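Jereo Windshield Repair: Common Questions

Can my windshield be repaired, or does it have to be replaced?
Most chips smaller than a quarter can be filled. Cracks that reach the edge of the glass usually mean a new windshield. We look at every car before giving a price.

How much does it cost?
A new windshield for most sedans is $228 with labor. SUVs and pickups are $304. If your car has a camera behind the mirror, resetting it is extra.

How long does it take?
Please leave the car with us for 2 hours. You can wait in our Trullport shop or come back later. 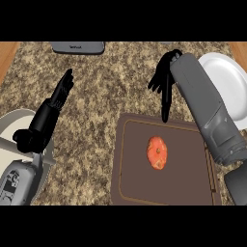

Will a filled chip still show?
A filled chip almost always leaves a faint mark. How much you notice it depends on the light and on what is behind the glass. Against a speckled surface like the countertop, with its patches of tan, brown and dark gray, a small mark is hard to pick out. Against open sky it is easier to see. The fill is meant to keep the chip from spreading, and the mark is normal.

When can I wash the car?
Hand washing is fine the next day. Stay out of automatic car washes for 16 hours after a chip fill and for two full days after a replacement.

Do you work with insurance?
Yes. Bring your policy number and Alper Keskin at the front desk will start the claim with you.

Prices last updated 10 Aug 2022.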